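Willy Maes met us at the door at Somdale with a tray of coffees and then forgot to hand any of them out, so I did the first half of the August visit half asleep. Never mind! I'd come for Deepika Nadar's bit anyway.

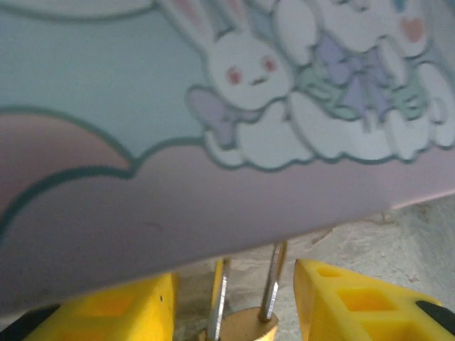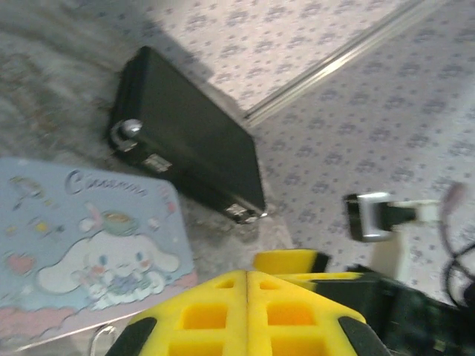 Deepika's group wants to know how much an arm can learn from a camera sitting right by its own fingers, with no overhead view to help. They trained on 336 short runs, then tried it on 38 it had never met. My worry was busy surfaces, and she grinned at that, as the prints are there to be awkward: one pastel cartoon panel can swallow most of what the camera gets, bunnies and all, and a plain black case with silver latches is a different problem again. Her answer is to let the policy remember its last 17 views (I scribbled that down twice). Cluttered runs got better, dark objects barely moved, and she said so without any fuss.

Jozef Dijkstra asked about speed. Slow, still. Then lunch, and finally a coffee.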